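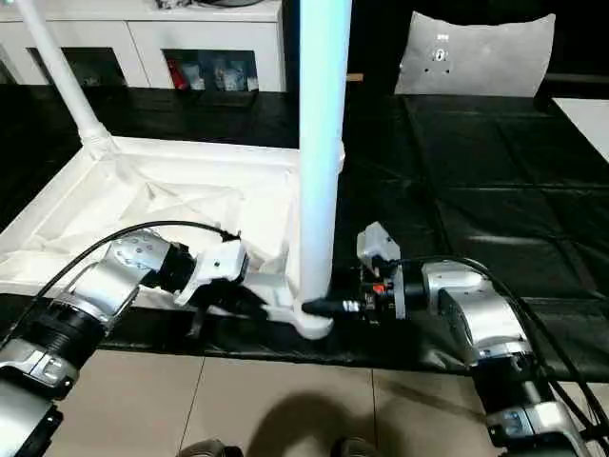
Cell 2, both arms at the foot of the centre pole, black mat down.

PRANASER — TWO-ARM CELL, SAFETY CHECK AFTER FAULT
Site: Nanayakkara unit
Date of check: 5th October
Reason for check: right arm did not stop on contact during pole base job. Kept pushing for a couple of seconds, then dropped out with a force fault. No injury. Job stopped, power off at the wall, cell taped off till this was done.
Key: OK / ACTION / FAIL / N/A

1. STOPS AND POWER
1.1 Emergency stop, wall button — OK. Both arms dead at once.
1.2 Emergency stop, hand unit — FAIL first press, OK every press after. Button feels sticky. Not good enough, swap the hand unit before anyone runs it. Old one to be labelled and put in the red bin, NOT back on the hook.
1.3 Arms stay put with power off — left OK. Right sags a bit at the elbow, 5 mm by the tape. Was less in January. Write it down every time from now on please.
1.4 Restart needs a deliberate reset — OK
1.5 Supply cable and plug — OK

2. ARMS
2.1 Joint housings, cracks or play — OK both
2.2 Faceplate fasteners — OK, all nipped up, none missing
2.3 Left arm cable, runs over the top to the wrist — OK but watch it. Loop stands quite high, could snag on a pole if the arm comes in from the back.
2.4 Right arm cables — ACTION. Several on the upper side and they hang off to the right. Tidy with soft ties, leave enough slack for full reach. Checked for nicks by hand, none found.
2.5 Unusual noise when jogged slow — right wrist, faint tick at one end of travel. Not there on the left. Reported to Fultix, no reply yet.

3. GRIPPERS AND TOOLS
3.1 Left gripper fingers, chips and splits — OK
3.2 Left gripper holds when told to hold — OK
3.3 Right gripper housing — ACTION. White cover is on top only, electronics open underneath. Ok for bench work, not ok with stuff being poked in at floor level. Needs an under cover before return to normal speed.
3.4 Connector tool (black, metal collar) — collar was loose. This is proabbly most of our fault, see notes. Tightened and paint marked.
3.5 Force limit setting, right — FAIL as found. Set to 60, job sheet says 13. Somebody must have loaded the settings from the other job. Put back to 13 and saved.
3.6 Force limit setting, left — OK, 13
3.7 Contact test, push on foam block — right stopped first time after 3.5 was corrected. Repeated, same.

4. WORKPIECE AND FLOOR
4.1 Pole base, damage from the push — scuff on the foot, no crack that I can find. Keep it for test only, don't send it out.
4.2 Second pole and joint fitting at the tray frame — OK, hand tight
4.3 Fabric in the tray — ACTION. Not flat, lots of folds. Pull it tight or take it out before running, a finger could catch in it.
4.4 Mat flat and not creeping — ACTION. It's wrinkled. Seams need taping. A base that slides is a base the arm chases.
4.5 Tiles in front of mat — OK, dry, no bits
4.6 Feet behind the line — FAIL. There isn't a line! People stand right up at the mat edge. Tape one down before the next run and stay behind it with the arms live.
4.7 Cabinet behind the cell — bags of small parts on the open shelf. OK where they are but nobody reaches in for them while power is on.
4.8 Loose panel on the right side — N/A, out of reach of the arm at this job

5. SOFTWARE
5.1 Vuser version same on both sides — OK
5.2 Fault log saved — OK, copied to the shared folder
5.3 Settings file locked after change — not possible at the moment, anyone can load anything. ACTION, ask Fultix for a password on it.

NOTES
What I think happened. Loose collar let the connector rock when it met the foot of the pole, so the reading came up late, and with the limit at 60 there was plenty of shove left by then. Either one alone we might of got away with. Can't prove the order, log only goes back some 5 minutes before the fault.
Tick in the wrist might be nothing to do with it. Want it looked at anyway.

RESULT: NOT PASSED
Slow speed only, for tests, one person on the stop the whole time, once the new hand unit is in. Full speed when 2.4, 3.3, 4.4 and 4.6 are signed off. Re-check 1.2 and 1.3 same day.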